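December, late, and my feet are still cold

Back from the workshop at Mahama and too wound up to sleep, so I'm writing this at the kitchen table with tea and toast. It was a good night! A slow, fiddly, crawl-under-the-table sort of night, but a good one, and if I don't put it down now I'll forget which bits we changed and which bits we only talked about changing.

First the cables. I'd been putting off the cables for weeks. When we first bolted the arms on either side of the table I used whatever was in the drawer, and everything hung wherever it wanted to hang. Every time the left arm reached across, it would drag its own cable over the corner of the board, and the board would shift just a hair, and then every position we'd saved was wrong by just a hair too. Shahzad has been patient about this. He wrote the part that plays the saved positions back, so from his side it looks like his software is missing, and for a good while he believed it was. He went through that code so many times (sorry, Shahzad). So tonight before anything else I gave the left side more slack and moved the tie points down low, and had him run the arm out to the far end of its reach over and over while I lay on the floor with a flashlight in my teeth watching for a snag. I couldn't find one. My jaw hurts.

Then the right wrist. I left the cover off, and yes, I know, I said last time it would go back on tonight. The thing is that one connector in there works itself loose when the wrist rolls all the way over, and I want to be able to get a fingertip on it without hunting for the tiny screwdriver. Philomena says I've been saying that since the summer. She also says the screws for that cover are in a jam jar with no label, along with about every other small screw we own, and she's right about that as well. Label the jar. I'm writing it here so it's written somewhere.

The new board is the thing I really wanted to write about though. The old one was a sheet with holes in it, and once Henok had driven the hands through it a few evenings in a row he could do it half asleep, and he was bored, and a bored Henok starts reorganizing other people's shelves. So I built a proper one, 400 by 300 millimeters, white, with raised panels so the holes aren't all at the same height. Round holes in a few sizes, an oval one down on the left panel, and two rectangular slots next to each other, one wide and one narrow, which I put close together on purpose to be mean. All the pegs are blue. I had meant to give every shape its own color and then only had blue, and now I like it that way. It shows up so well against the white, and you can find one in a second when it's rolled off under the bench.

Near the top there's the big round piece, the one like a fat knob with a bit sticking up. Iddrisu calls it the teapot lid. I made it as a joke at first, to have one thing on there that was easy to grab, and wouldn't you know it, it's the one the hands like least. There's too much of it. The fingers close and then don't know what to do with all that width. For the little pins it's the other problem, they're so small that the fingertips meet before they've got hold of anything, and then you have a hand looking very pleased with itself and holding air.

We did the whole evening with Henok on the controls and Kwabena calling out what to go for next. I'd thought of keeping a strict order, always the same peg first, and Kwabena talked me out of it. He wants the mess. If we always do it in the same order, he says, then the only thing we'll ever get is a machine that knows one order. So he just says "small one on the left" or "the fat one" and Henok goes for it, and in between somebody leans over and puts the pieces somewhere else. The board never looked the same for long. I kept wanting to tidy it.
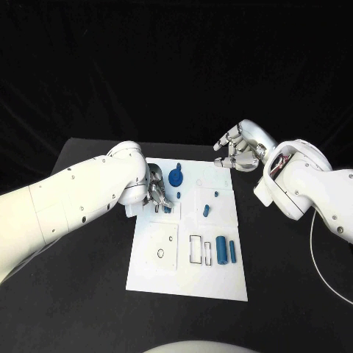
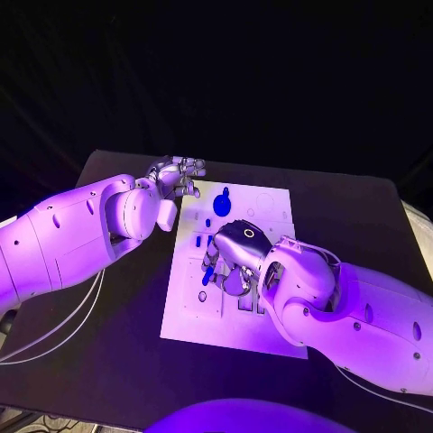
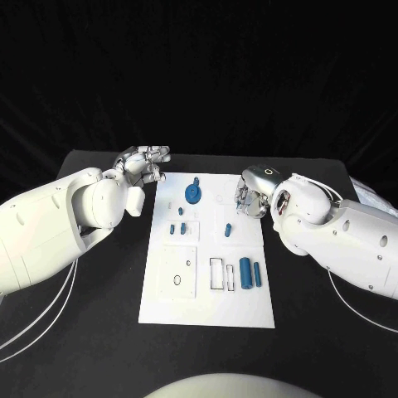
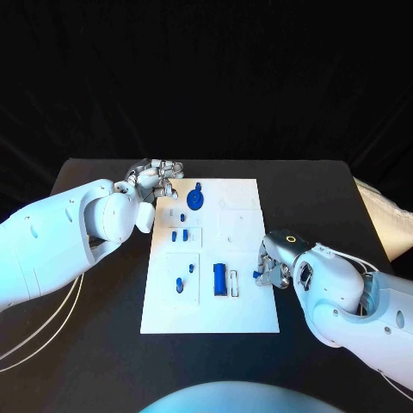

Both arms over the new board. The second one down is with the purple light on.

The purple light was Philomena's doing. She'd brought a colored lamp in from home and wanted to know whether the picture from the camera would fall apart if the room changed color, and I said surely not, and then she switched it on and it took me a minute to find my own pegs. Everything white goes lilac. I do think it's worth having some of the evening under that lamp, and some under plain light, and maybe some with the lamp off to one side so the shadows go long. Shahzad is less sure. He thinks we should get it working in one kind of light before we go making life hard for ourselves. They had quite a long talk about it by the sink and I stayed out of it and ate the last of the peanuts.

I am very happy with the curtain. Before that, the camera was looking straight at the shelving, with all the paint cans and Iddrisu's bicycle parts, and people walking past in bright jackets. Now it's black cloth from one side to the other. It's creased (I'm not ironing a curtain, I don't iron shirts) and it smells a bit of the attic it came out of, but it hangs to the table and it does the job. Iddrisu put the rail up with two hooks and a piece of broom handle and it hasn't come down yet.

What else. The yellow ring on the back of the right hand. Kwabena asked me what it means and I gave him a confident answer and then had to go and look it up, and my confident answer was wrong. It's only saying that hand is powered and listening. I had told him it meant it was warm. I've now told the correct version to everybody who was in the room for the wrong one.

Grip force. We brought it down a notch, and then another notch, and I think the second was too far, the thicker cylinder started to slip when Henok tilted it. One notch, then. Write it on the tape on the controller next time, because the tape still has the number from the autumn on it and it's been misleading people, mainly me.

The narrow slot is a pig. I knew it would be, I built it that way, but I hadn't thought about how the hand would get in there with the other hand hovering at the side. Henok found that if he brings the wrist over steeper, palm down, he can see past the knuckles a bit better. But then the forearm comes so low that I get nervous for the edge of the panel. I might shave the panel down. Or move the slots over toward the middle. Or leave it all alone and let him swear at it. I'm leaning toward leaving it.

We keep a count of the tries in the blue notebook by the door, and Henok is determined to get to 400 before the holidays. I'd have been glad with 300. He has a real feel for it now, it's lovely to watch, the arm goes out in one smooth line where it used to go in little hops like a pigeon. When I drive, it's still the pigeon. I had a go near the end and knocked the oval peg clean off the table, and then stepped on it looking for it. It's fine. It has a bit of my boot in it.

Travberg, which is what we call the old computer under the bench because of the sticker that was on it when we got it, ran out of room on its disk in the middle of everything. It didn't say a word, it just stopped writing files. We lost a stretch of the recordings from after the break and didn't notice until Shahzad went to play one back. He was very quiet for a moment and then he went and made everybody coffee. I've promised to put a bigger drive in, and a beep. It needs to beep! I don't care how ugly the beep is. Kwabena offered to record himself shouting and I'm not ruling it out.

Zanum still has no legs, by the way, for whoever is reading this in twenty years (me). It's a body, a head and two arms, parked at the table like somebody waiting to be served dinner. I painted over the worst scratches on the front a while ago and you can only tell if you get up close. Iddrisu wants wheels on it by spring. I want the right wrist to stay plugged in by spring. We'll see who gets there.

Shopping, before I fall asleep on the page: small cable ties, the flat sort, white. A drive for Travberg. Rubber feet for the board, or a couple of clamps, Philomena thinks clamps and I think feet. Batteries for the flashlight. Peanuts, which I owe. A marker for that jar.

We stopped sometime near midnight, mostly because the heater had clicked off and Kwabena was wearing the spare dust sheet as a cape. Swept up, put the pegs back in their tin, the fat cylinder in first or the lid doesn't close. Philomena took her lamp home and then said she'd bring it back next time with a green one. I walked back the long way by the canal and thought about that connector the whole time, and I think a dab of hot glue would hold it and still peel off when I need to get in. I'll try it on the spare one first.

It's past 2 now. Bed. The toast went cold and I ate it anyway.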